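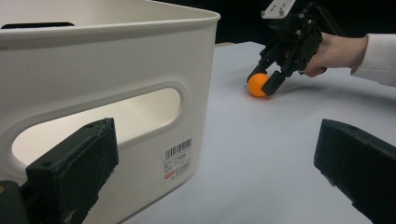
Skindbridge Open Storage Bin, White

Rectangular open-top bin in white plastic with rounded corners and a thick rounded rim. An oval handle is cut through each short end. The product label is on the outside of one end — peel it from a corner, and wipe any adhesive with a damp cloth.

Specifications
Item no.: 1292
Unit weight: 530 g
Rated load: 225 N, evenly distributed
Lid: not supplied
Cleaning: hand wash, mild detergent

Use on a tabletop

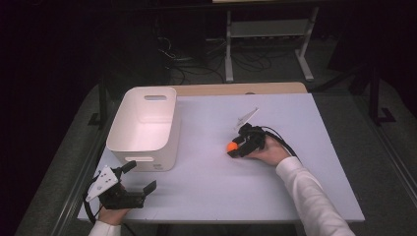
Loose small parts, game pieces and balls are the usual contents when the bin is kept at a sorting station. Set it to one side with an end facing the operator, so that the near handle can be reached and the middle of the table stays clear for work. An item as small as the orange ball can roll on a smooth top and should go in first. It will also fit through the handle openings, so do not fill past their lower edge with items of that size. For finer contents use the Omero insert tray, sold separately.

Do not lift a loaded bin by the rim alone. Keep it away from heaters and direct flame.

Ordering

Sold singly or in cartons. Orders of 600 or more are quoted on request; contact Lurdes Ramalho in contract sales. Carton prices change on 1st December.

Related items
Omero Insert Tray
Skindbridge Bin Lid, Clear
Whitlock Label Holder, Clip-On
Whitlock Shelf Divider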